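## 4.2 What hand-held demonstrations do and do not show

Claims for hand-held collection usually rest on speed. A person picks up a gripper with a camera on it, does the chore, and the recording is treated as if a robot had done the same thing. We are not convinced that this last step is as safe as it is made to look. The tidying task in our Darudcombe set (Figure 3) is a fair place to test it, because the objects are light, soft and badly shaped, and few of them offer an obvious place to grab.

**Figure 3.** Tidying with hand-held two-finger grippers. (a) A crumpled white wrapper between the open jaws, over the cloth-covered table. (b) A crumpled paper bag standing in the blue basin on the floor, in front of the open fingers.

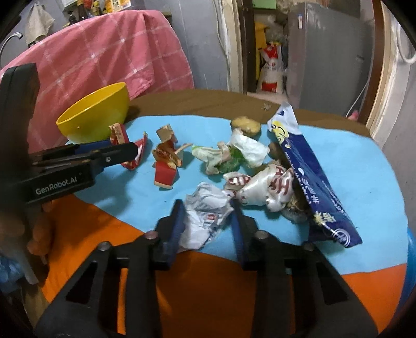
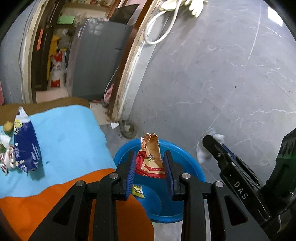 Does a clean hand-held demonstration prove that a robot arm could do the same motion?

It shows only that a person could do it with that gripper. Whether an arm can follow depends on its reach, its joint limits, its speed and where its base is bolted down, and none of these are in the recording.

We looked at this gap directly. Of the 411 episodes in the set, 157 contained at least one stretch that our arm model could not track within the allowed error from any base position we tried. Most of these stretches were in the move from the table down to the basin. A person doing this bends at the waist, shifts a foot and lets the wrist turn late. The gripper path that comes out is smooth and looks harmless when plotted. For a fixed arm it asks for a fast wrist flip near the edge of the workspace. The usual answer is to filter such episodes out, and we did so for the runs reported below, but filtering changes the task. What is left leans toward objects near the middle of the table, and a policy trained on it should not be described as having learned to clear the table.

The second problem is force. Both fingers are driven by the operator's hand, and the log stores opening width alone. With a stiff block, width is a decent stand-in for grip. With a bag or a thin wrapper it says very little, as the same width can mean a firm hold or a pinch about to slip. The operator feels the difference and corrects for it. The correction ends up in the data as a small pause or a second squeeze with no visible cause. We do not see how a policy working from images and widths is supposed to learn when to do this, and the policies we trained mostly did not. They either never squeezed twice or did it at random.

Remote control does not escape criticism either. Our comparison set, recorded on the Lustley rig through the Jeltolby interface, contains 80 episodes of the same task. Every motion in it is one the arm can make, by construction. It is also slow, and the operators avoided hard grasps whenever an easier one was in reach. Flat wrappers were often pushed to an edge before being picked up, a habit almost absent from the hand-held set. One could call this a sensible strategy. It may equally be an effect of poor depth viewing through the interface, and we have no way to tell the two apart after the fact.

The comparison is further weakened by practice. Operators were given 3 training sessions on each system. That was plenty for the hand-held grippers and probably too little for remote control, where people were still getting faster in their last recorded episodes. A reader who wants to argue that we have undersold remote control has a point. We would only ask that the same reader apply the same doubt to papers in which the hand-held side wins on episodes per hour and training time is left out.

Two-handed work adds a complication we did not solve. In the hand-held set the operator uses one gripper in each hand, and the second often does nothing useful for long periods. It hovers, or waits near the next item. A policy copies the hovering faithfully. We tried masking out the idle arm with the Kinoshita labeling tool, but deciding when an arm is idle turned out to be a judgment call, and our two labelers disagreed often enough that we dropped the masked results.

For these reasons the success rates in Section 5 are given separately for the filtered hand-held set and the remote-control set, with no pooled number. Pooling does raise the average. We could not work out what that average would be measuring, given that the two sets differ in object choice, speed and grasp style as well as in how they were recorded. The list of removed episodes is in the appendix, with the reason for removal given for each.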